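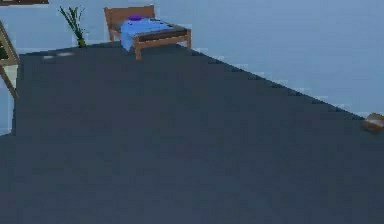 Most of our winter at the Londham workshop has gone into teaching by remote control, and I have to say it has been a lovely (if rather slow) way to spend the cold evenings. One of us takes the hand controllers, drives the simulated robot through a household job from start to finish, and the computer keeps a record of every move so the robot can have a go at copying it later. The room we practise in has a bit of homely furniture in it, with a spiky green plant and a light blue cloth draped over a low wooden bench, and after enough evenings in there you do start to feel you live in the place! Our goal is 500 good demonstrations by October, and if the Niven group keeps pace with us we'll have 1,000 to share between the two clubs.

A few things we've learned along the way. Go slower than feels natural, especially near the edge of a surface, and if you fumble, stop the recording and begin again. We used to keep the fumbles in, thinking they did no harm, and then the robot picked up our little wobbles and gave them all back to us — very faithfully, too. Drivers now swap after 6 runs, as tired thumbs make for sloppy teaching, and the tea is usually ready by then anyway.

New drivers are very welcome, and you don't need to know a thing about programming. Sessions start at 8 in the evening, in the back room at Sterneck Hall. Please bring your own headphones if you have them, and whoever borrowed the spare Norkix controller, we'd love to have it back before the next session.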